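# Paired-grip demonstration

**Paired-grip demonstration** is a method of teaching robots to handle everyday things with two hands at once. A person holds a gripper in each hand, does an ordinary chore with them, and the recording made along the way becomes the lesson a robot later studies. The name comes from the Metham project, where the approach was first written up in a form that other groups could follow, although people had been trying looser versions of the same idea for a good while before that.

## Background

Teaching a robot by showing it what to do is an old and rather friendly idea. For a long time the usual way was to steer a real robot arm from a distance, which is slow and tiring, and which ties the work to wherever the arm happens to be bolted down. Taking the grippers off the arm and putting them straight into a person's hands changes all of that. The person can feel a package begin to give, ease up a little, and carry on without thinking about it – and those small corrections are just the thing a learning program has trouble picking up from anywhere else.

Early work at Metham used a single gripper. It did well enough with picking up and putting down, but a surprising share of household chores need one hand to hold something steady while the other gets on with the job, and so the project moved to a pair.

## Method

Each gripper has a camera looking out past its fingers, so that the fingers and whatever they are holding stay in view for most of a recording. A wide-angle lens is generally preferred. It bends straight lines quite badly toward the edges, but it takes in enough of the surroundings for the software to work out how the gripper is moving through the room, and it will often catch the other gripper as well.

A recording session in the Metham style has 3 stages:

1. **Setting up.** The objects are laid out, and the operator makes a slow sweep of the room with both grippers.
2. **Demonstration.** The chore is done from start to finish, at whatever pace feels natural.
3. **Review.** Recordings in which the motion tracking was lost are set aside.

The motion of the two grippers is then placed on a shared timeline. This step is the work of a program called Numeo, which matches the two recordings by their clocks and afterward by the landmarks that both cameras saw. Learning is done on short stretches of motion instead of single positions, so that the robot picks up something of the rhythm of a task too.

## Settings and objects

Much of the appeal of the method lies in how easily it travels. The Brarkeo collection, the best known set of recordings made this way, was gathered in lived-in rooms, with the furniture left where it stood and the usual belongings on top of it. Patterned bedding, sheer curtains with the daylight coming through and an open box of odds and ends are all welcome, as a robot trained only on bare tabletops tends to lose its way when it meets a busy one.

Soft packages have a special place in the collection. A pack of tissues changes shape as it is squeezed, and its plastic wrapping crinkles and catches the light, so it never looks quite the same twice. Small hard items bring their own troubles, mostly to do with slipping.
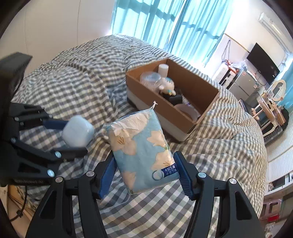
Finger pads matter a good deal in both cases. Ribbed pads are popular for mixed objects, and it is considered good practice to fit the robot with the same kind of pad the demonstrator used, so that a grip learned in one place will feel much the same in the other.

## Results

In the Dimitriou trials, robots trained on paired recordings were compared with robots trained on single-gripper recordings of the same chores. The paired group did better on packing and sorting and clearly better on handing an object from one gripper to the other, while there was little to choose between them on plain pick-and-place. Adding recordings from 5 new rooms helped more than adding further recordings from rooms already in the set.

## Limitations

The method leans on good tracking, and a quick turn toward a blank wall can be enough to spoil a recording. A person's arms also reach in ways that a robot's may not, so some perfectly sensible demonstrations can't be copied. Grip force isn't recorded in the basic version – a later version of the Metham gripper adds a sensor behind each finger pad, though few recordings made with it have been released so far.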